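Mukside Recipes: README

Mukside Recipes is a collection of home cooking recipes in plain text. It has 872 recipes, and most of them are for breads, lentils, rice dishes and pickles. The texts come from the cooking blog Rahimi, with the permission of its owner.

What is in each file

Title, servings, ingredients, method, notes. The notes field is often empty. Quantities are kept as the cook wrote them, so you will find "a small fistful of cilantro" and also "75 g chickpea flour" in the same recipe. We did not convert cups to grams. The file names are in lower case with hyphens.

Known problems

Some flatbread recipes exist in 2 versions, one for the griddle and one for the oven, and both have the same title. Please check the method before you delete one of them. Cooking times for dried beans are missing in many older files. The spelling of spices is not uniform: asafetida is also written as hing.

How to use

Unpack the folder and open any file in a text editor. The Fulley menu planner can read the folder directly, but it ignores the notes.

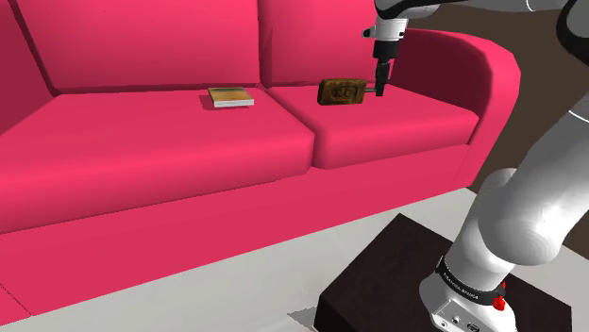 Ondska, January 2026

In this version the pickle recipes have their own folder, and the salt amounts in the lime pickles were corrected. The next version is planned for June, with more sweets. We hope to reach 1,000 recipes then. If you send a correction, please write the file name and the line you want to change.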